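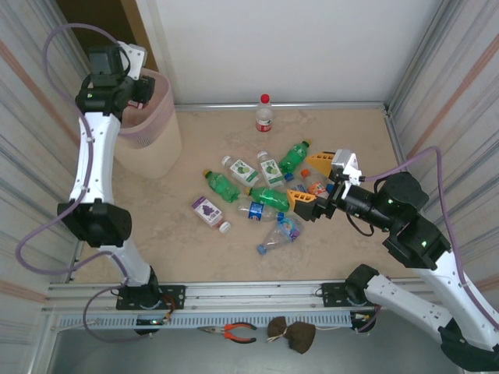 Umia双臂台：左臂在箱口，右臂在瓶堆上。

Vaughan Harawira把电源打开以后，退了两步，双手背在身后，像个把孩子送上台弹琴的父亲。

“您先别看我，”他说，“看它。”

我没看他，也没看它。我在看报价单。Umia双臂分拣套件，月租3000，含安装、含标定、含远程支持，不含瓶子。最后那一条是我自己加的，写在页边上，铅笔字，后来忘了擦，跟着扫描件一起寄到了总公司。

那是三月，Irkstead回收站的暖气刚停，厂房里比外头还冷。站上让我来写评估，理由是我写过上一份。上一份评的是一台叫Hoani的压块机，我在报告里写“不建议购买”，站上买了，两年以后它还在后院，盖着油布，雨水在油布上积成一个坑，春天里头有蝌蚪。从此大家都说我眼光准，再有什么东西要看，就叫我。我的意见他们照样不听。

右边那只手动了。它有两根橙黄色的指头，上面一道一道的槽，伸到瓶子堆里，张开，停住。

“它在想。”Vaughan说。

“想什么？”

“想抓哪一个。”

我看了看表。它想了一会儿，抓住一个绿瓶子的中段，提起来，往左边送。左边那只手在中途接过去，转身，举到高箱子的口上，松开。瓶子掉进去，响了一声。Vaughan呼出一口气，他以为我没听见。

“漂亮吧？”

“还行，”我说，“再来一次。”

第二次它抓了个空。两根指头在瓶盖旁边合上，空着手往左边送，左边那只手很认真地接过了什么也没有，转身，举到箱口，松开。什么也没有掉进去。屏幕上的计数从一跳到了二。

我在本子上记了一笔。Vaughan问我在记什么，我说记时间。

说一下我的成见，免得有人读到后面才发觉。我在这行干得久，见过的演示太多了。演示的瓶子都是洗过的。真瓶子里有半瓶茶，有烟头，有别人不想让你知道的东西，瓶身上粘着别的瓶子的商标，瓶盖拧得死紧，或者干脆没有。演示的人总带着自己的瓶子来，装在一个拉链袋里，像魔术师带着自己的牌。Vaughan也带了一袋。他把袋子打开的时候我闻了闻，洗洁精味，柠檬的。

“这些瓶子哪儿来的？”

“我家的。”

“你家喝这么多种？”

“我女儿喝葡萄的，”他说，“我太太喝那个带果子的。红盖子的是我的。”

他说这话的时候脸有点红。我本来准备了一句难听的，收回去了。一个人为了卖东西，让全家喝了一个月饮料，这件事里头有点什么，我当时没想清楚是可笑还是别的。

“下午用我们自己的瓶子。”我说。

“当然，”他说，“当然，没有问题。”说完他蹲下去，拿钳子拧了拧导轨底下的什么东西，拧完又把钳子搁回线槽边上。他上午一共蹲下去四回，我问他在拧什么，他说没拧什么，习惯。

我们自己的瓶子归Kiri Donnelly管。

Kiri在分拣带上站了十九年，右肩比左肩低，说话从来不抬头，因为抬头就会漏掉瓶子，下了班也改不过来。她听说要来一台机器，没闹，也没问我会不会丢工作。她问的是它站在哪边。

“什么哪边？”

“带子的哪边。靠门那边冬天冷。”

“它不怕冷。”

“那就让它站靠门那边。”她说。

这是关于Umia我听到的第一条有用的意见，我写进了报告，后来被删了。

中午Vaughan请我吃饭。站对面有家卖汤面的，他把宣传册摊在桌上，汤溅上去，他拿袖子擦。宣传册印得很好，纸厚，封面上写着“把手解放出来”。我问他解放出来干什么。他说干更有价值的事。我问比如。他翻到第六页，第六页上有个穿白衬衫的女人站在窗前，端着一杯咖啡，看外面。

“她在干什么？”

“监督。”Vaughan说。

“机器在哪儿？”

他把宣传册拿过去自己看了看，像是头一回看见这一页。“可能在她后面。”他说。

我不讨厌他。这是实话，写报告的时候我还为这个提醒过自己：不讨厌卖东西的人，是买错东西的开头。他说他以前在Wullusex修电梯，修了很多年，后来那边的楼都换了新梯子，新梯子有自己的人修。他去应聘Umia的安装员，面试的时候人家问他会不会说话，他说会，人家就让他做了销售。

“我现在还是自己装，”他说，“公司说可以叫安装队，我不叫。装的时候我知道它哪里松。卖的时候就，怎么说呢，心里有数。”

“那它哪里松？”

他低头吃面。过了一会儿他说：“左边第二个关节，冷的时候。”

我也记下来了。这一条没被删，可也没人读到那儿。

下午Kiri推来一车瓶子。她推得很慢，到了跟前把车一歪，倒了一半在台上，另一半倒进旁边的筐里备着。Vaughan往后退，他的鞋是新的。台面本来是米色的，有一点石头似的纹路，挺干净，上午我还在想谁会给分拣台配这种颜色的面板。现在好了。茶、泥、一种黄的，慢慢往边上流。

“它防水吗？”Kiri问。

“防溅。”Vaughan说。

“防溅是什么意思？”

“就是溅上来没事，倒上来就……”他想了想，“别往上倒。”

Kiri看着台面上那一滩，没说话，从腰后抽出抹布，把流到轨道跟前的那一道截住了。那块抹布她后来就没收回去，中间一扎，搁在边上，随时要用。

协议上写的是一个完整的班。我搬了把椅子坐在护板外面，膝盖上放本子。Vaughan站着。Kiri本来可以回带子上去，她不走，靠在柱子上剥橘子。

机器干活的样子，怎么说，耐心。我不愿意用这个词，它没有什么可以拿来耐心的。可是你看久了，嘴里就会冒出这种词。它抓起一个瘪瓶子，滑了，再抓，又滑了，再抓。人到第三次就骂了，或者换一个。它不换。它把那个瘪瓶子追到了台子后沿，顶着后面的白板，一下一下地夹，夹到第七次，瓶子从指头缝里蹦出来，弹回到台子中间，它就跟着回来，从头来过。

“它怎么不抓旁边那个？”我问。旁边那个又圆又直，躺得端端正正。

“它选了这个。”Vaughan说。

“它不能改主意？”

“新版本能。”

“新版本什么时候有？”

“您签了就有。”

Kiri笑了一声，橘子瓣差点掉出来。

后来那只瘪瓶子是她伸手拿走的。红灯亮，整台机器定住，两只手悬在半空，屏幕上弹出一行字，请确认人员已离开。Vaughan跑过去按确认。Kiri说对不起，我看着难受。Vaughan说没关系，这个算计划外干预，不算故障。

我问，故障和计划外干预差在哪儿。

“故障是它停的，”他说，“干预是您让它停的。”

“它要是不行了，我让它停，算谁的？”

“算干预。”

我在本子上画了一条竖线，左边写他的叫法，右边写我的叫法。到下班的时候，左边是零次故障，右边是28次停机。这28次里，有六次是Kiri伸手，有三次是Vaughan自己伸手，他每次伸完都看我一眼。剩下的，是线。腕子上头那圈紫色的护套甩得太开，机器觉得有东西挡着，就停下来等。等的是它自己的线。

我把这个告诉Vaughan，他说知道，走线可以再收一收，他今晚就收。

“你们的人没发现？”

“实验室里它不甩，”他说，“实验室里它慢。”

我抬头看他。他好像也发现自己说了什么，弯腰去看左臂的底座，看了很久。

“演示模式快一点，”他对着底座说，“公司的意思是，客户喜欢快。”

下班铃响，屏幕上的数字停在824。Vaughan把它念了出来，念得很轻，但是很清楚，好让我记。824个，一个班，两只手，没有工间休息。他从包里拿出一张现成的表，把824填进一个现成的空格，后面的几个格子就可以自己算出来，折合每个瓶子多少钱，折合每个月省多少，折合多久回本。表上已经印好了一个笑脸，在最后一格旁边。

“数过吗？”我说。

“系统数的。”

“我是问，数过吗？”

Kiri把橘子皮揣进口袋，走到箱子跟前。箱子满了一回，中间换过，两箱并排放着。她把第一箱推倒。瓶子哗啦一下铺开，她蹲下去，五个五个往后拨，嘴唇不动。我也蹲下去，从第二箱开始。Vaughan站了一会儿，把西装外套脱了，叠好，放在我的椅子上，也蹲下来。他数得最慢，每数到一个整数就要抬头想一想。后来我们让他重新数了一遍他那堆。

738。

三个人坐在地上，周围全是瓶子。外面天黑了，有人在院子里喊关灯，没人应。

“差86个。”我说。

“空抓，”Kiri说，“还有掉在箱子边上又弹回来的，它抓第二次，算两个。我看着呢。”

“你看着，怎么不说？”

“没人问我。”

Vaughan拿着那张表。他把824划掉，写上738，写完看着后面那几个格子，它们还是按824算的，笑脸也还在。他问我借了铅笔，一个一个往下改。除法他是竖着写的，写在表的背面。改到回本那一格，他停住了。

“多久？”我问。

他没念出来，把纸递给我。我看了看，还给了他。我可以把那个数字写在这里，可是写了会显得我在嘲笑谁，我没有。Hoani压块机当年那一格也差不多，那张表上的笑脸是黄色的。

“738也不少，”过了一会儿Vaughan说，“我是说，也是瓶子。”

“Kiri，”我说，“你一个班多少？”

她拍拍膝盖站起来，说没数过。

“大概呢？”

“没数过就是没数过。”她说，“你们要是数了我的，下个月就该数得比这个多。”她把抹布从台边拿起来，抖了抖，又放下了。“留给它吧，明天还得流。”

她走了以后，Vaughan没有马上收东西。他把护套的扣子一个个松开，把紫色的线往里收，收一段，扶着手臂转一转，再收一段。我本来该走了，我的评估到下班铃为止，多出来的时间站上不付。我给他打着手电。他的手很稳，比他说话的时候稳得多，扣子到了他手里就听话。我想他修电梯的时候大概是个好师傅。

“报告您怎么写？”他背对着我问。

“照实写。”

“照实是什么样？”

“824那个数我写，738那个数也写。停机的次数写。冷的时候左边第二个关节，写。”

“那就是不买。”

“那就是不建议买，”我说，“买不买跟我没关系，你去后院看看就知道了。”

他没问后院有什么。他扣上最后一个扣子，又去拿钳子。

我的报告一共四页，总公司留下了一页半。留下的部分里，28次停机成了“个别情况下需人员配合”，738没了，824还在，后面加了一个括号，写“系统计数”。结论那一行我写的是不建议租用，寄回来的稿子上写的是“建议在现有条件基础上分阶段租用”。底下是我的名字，打印的。我打电话过去问，那边的人很客气，说您的意见我们都吸收了。

我问他看没看过那机器。

他说看过视频。

四月Umia进了厂，安在靠门那边。这倒是听了Kiri的，也可能只是那边有插座。安装是Vaughan自己来的，穿着工作服，没穿那双新鞋。他装了两天，第二天下午我路过，他从护板后面探出头来，说速度他调慢了，没跟公司讲。

“慢了它就不甩线了，”他说，“数会难看一点。”

“多难看？”

“还没数呢。”

他说这话的口气有点像Kiri。Kiri在带子那头，头也不抬，把一个带果子图的瓶子扔进筐里。

后来有一阵我没去Irkstead。再去是为了别的事，看一台洗筐子的，租金更贵，宣传册更厚，封面上没有人，只有一片草地。我从门口进去，Umia正开着。右边那只手张着橙黄的指头，悬在一堆瓶子上，不动。我站住了，等它。屏幕上没有红字，绿灯亮着，它就是在那儿。

“它怎么了？”我问旁边一个新来的小伙子。

“在想吧，”他说，“一会儿就好。你别伸手，伸手算干预。”

我把手插回兜里。卖洗筐机的人已经到了，在里头叫我的名字，还叫错了一个字。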